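Cellier Demonstration Transfer Project
Progress report to the Meditz program office
Period covered: February to end of April

Status: continuing, with reservations

The grant asks us to find out whether a two-arm robot can learn to handle dishware from recorded human control, at a cost a mid-size kitchen operator could live with. At the halfway point we have an answer to the first part that is weaker than the proposal suggested, and no answer to the second.

We committed to 1,000 usable demonstrations by this date and 2,000 by the end of the grant. We have met the first number. I would ask the office not to read much into that. "Usable" was defined in the proposal as a recording with no dropped data and both arms reporting throughout. It says nothing about whether the operator did the job well, and a good share of what we have stored shows hesitant, overcorrected motion that I would not want any machine to copy.

Work area

The Amville site has been set up around the turning table, with the roller tracks feeding across it and the gravity rack behind. Operators work the arms by remote control from a pair of hand controllers. Hand guiding, where a person takes hold of the arm and moves it, was tried in the first two weeks and dropped for the two-arm tasks. One person cannot steer both arms that way and still watch what the fingers are doing.
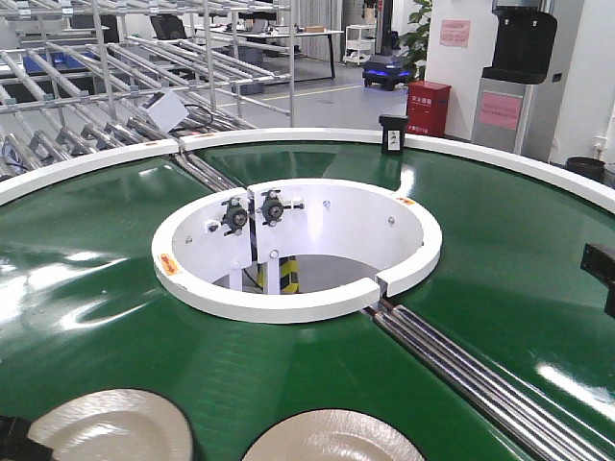 Table motion was to be part of the training from the start. We have postponed it. Every recording counted in this report was made with the table stopped, and any claim about moving pickup will have to wait for the second half. The supplier's view is that the same policy will carry over with a small amount of extra data. We have seen no evidence for this and have not budgeted on it.

Two-plate handling

This is the task the office asked about at the last review. Each arm grips one round plate at the outer rim, lifts it, and holds it with a gap between the two before setting down. Operators learn it in less time than we planned for. Our most experienced operator completed 87 percent of attempts without a regrip. The newest completed 51 percent. The proposal treated operator skill as a minor source of noise, and that assumption should be withdrawn.

The reason for the spread is mostly depth. Through the controllers there is no feel for when the finger has met the rim, so new operators close late, or close on one side of the rim and drag the plate. They learn to get by on sight alone, and the habits they form differ from person to person. The model is then given several ways of doing the same thing and averages them badly.

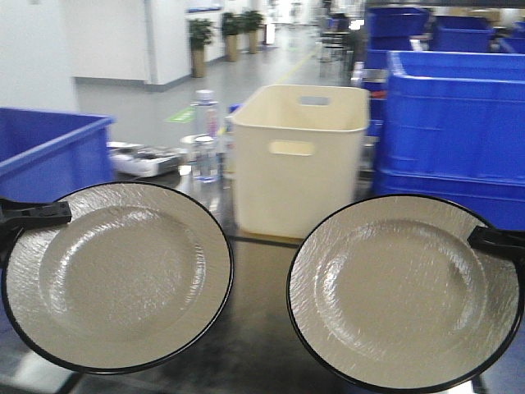
We have also been too generous about gloss. The plates reflect the overhead lights, and the reflections shift with every degree of tilt. Under one lighting setup the trained policy looked respectable. With half the lights off it reached for the wrong part of the rim often enough that we stopped the test. The Buthelezi software claims to correct for this. We ran it with the correction on and off and could not tell the two sets of results apart.

What I would not claim yet

That the policy has learned to hold two plates. It has learned to repeat a motion that ends with two plates held, from starting positions close to those in the recordings. Move the stack by a hand's width and performance falls off sharply. A visitor watching a prepared run would come away with a better opinion than the logs support, and I would rather the office saw the logs.

That remote control saves labor. Resetting the table between recordings takes longer than the recordings do. Those hours were left out of the cost estimate in the proposal and are now being logged separately. 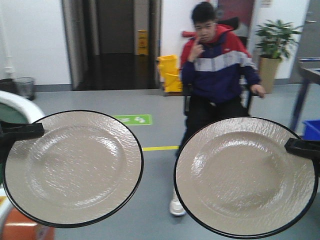
Page last changed: 1 May 2019

Changes to the plan

Recording will slow down. All operators will repeat a short set of practice runs before their work is accepted, and the runs will be scored by someone other than the operator. Existing recordings will be graded on the same scale, and I expect the usable total to drop when that is finished. The next report will give the old count and the new one side by side.

We are asking to move the money set aside for a second controller set to lighting changes and a force readout at the fingers. The overall budget stays the same.

The 2,000 target should be reconsidered. More recordings of uneven quality will make the chart look better and may make the policy worse. If the office prefers to keep the number for its own reporting, we can reach it, but I would want it noted that we advised against it.

Open items: written decision on the budget move; access to the supplier's test data, requested in February and still not received; date for the site visit at Amville.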